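Open Day at the Ashour Hair School, Kerkevholm

I went to the August open day at the Ashour school mainly to see the braiding room, and stayed until they closed the doors at five. Entry was free. Two of the short classes cost 15 each and had to be booked at the front desk, cash or card.

The school is on the upper two floors of an old office building, a ten-minute walk from Kerkevholm station. Signs were up from the corner onward. There is an elevator, but it is small and the line for it was long, so most people took the stairs. Coats went on a rail in the hallway, and each visitor got a paper map with the rooms numbered one to nine. Room six was missing from my map. It was the washing area, and it was open.

I started with the cutting floor. Students in their second year were doing dry trims on mannequin heads, with a teacher going from chair to chair. One student was working on a blunt bob and had combed the same section down four or five times before making the first cut. The teacher explained that the mannequins come with human hair, and that a head is usually good for several cuts if the first one is kept long. After that they are passed down to the first-year students for pin curls and roller sets.
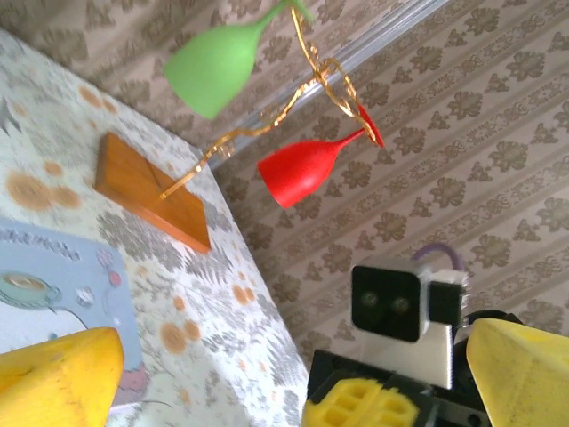
Wooden base on the table with the gray fern cloth.

The braiding room was next, and it was the busiest. There were three stations: cornrows, French and Dutch braids, and a table for twists and buns. I sat at the second one. We were shown how to split the first section at the hairline into three even parts, and how to feed in new hair with the little finger so the other fingers can keep their grip. I have been braiding my own hair for years and had never used the little finger. It took me a few tries. By the end my Dutch braid was sitting higher off the head and the sections were more even, though it still drifted to the left at the nape.

A few notes I wrote down from that station:

Work with second-day hair, or put a little dry shampoo at the roots first.
Keep your elbows up. When they drop, the tension drops too.
Pull the loops wider only after the end is tied off, starting at the bottom.
For fine hair, use a small clear elastic under whatever band you want to show.

Arurura had a stand outside in the hall with combs, brushes and sectioning clips. I tried the tail comb with the metal pin and bought one. The parting it makes is very clean. The brushes were more expensive than I wanted to pay, and the largest round brush was too heavy for me to hold overhead for long. Grakura was at the other end of the hall with dryers and irons. Their staff let people use the curling iron on a practice weft, and I liked that the barrel has a dial with real temperature settings instead of low, medium and high. At 176 degrees Celsius the weft took a curl and kept it for the time I was standing there. They suggested going lower for bleached hair.

Lunch was sandwiches and coffee on the landing. Bring your own water if you go next year, as the machine was out by one o'clock.

The paid class I had booked was on accessories and ribbon work. We made a padded headband and then learned two ways of lacing ribbon through a braid, one with a blunt needle and one by tying the ribbon in at the start as part of a strand. The second is quicker, but the ribbon twists if you do not keep turning it flat. There were boxes of offcuts to choose from, and I spent too long choosing. 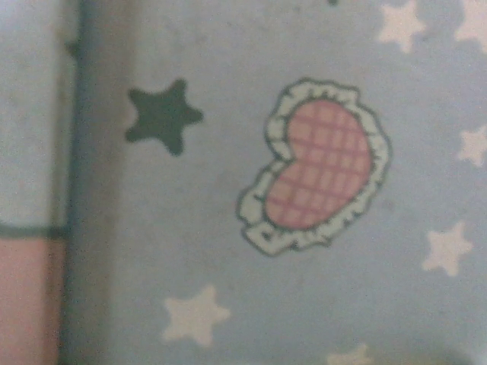

Color was the last part of the ribbon class. The advice was to pick one soft shade to go against the hair and a second for the small details, and to keep any third color very pale. I find this hard with light brown hair, where most pastels look washed out. I would like to try the combination on the pale blue print, with its stars and the dusty pink checked heart inside a ruffled border. A blue band with a narrow pink check ribbon and a pale frill would suit a low side braid, and it would be easy enough to sew by hand in an evening.

At three there was a talk on courses. The evening program runs for 49 weeks and covers cutting, setting and basic color. Day students do more salon hours, around 1000 before the final assessment. Fees were on a printed sheet, with a separate price for the tool kit, and you can leave out the kit if you already own the items listed. Someone asked about part-time places for parents, and the answer was that there are a few but they fill up early.

I looked into the color lab on the way out. It was packed, and I only saw the end of a demonstration on toning, from the back row, so I can't say much about it. The swatch wall next to the door was useful. Each shade is shown on light, medium and dark hair, with the mixing time written underneath.

The braiding handout can be picked up at the front desk during term. The ribbon class will be repeated in the fall, same price, with materials included.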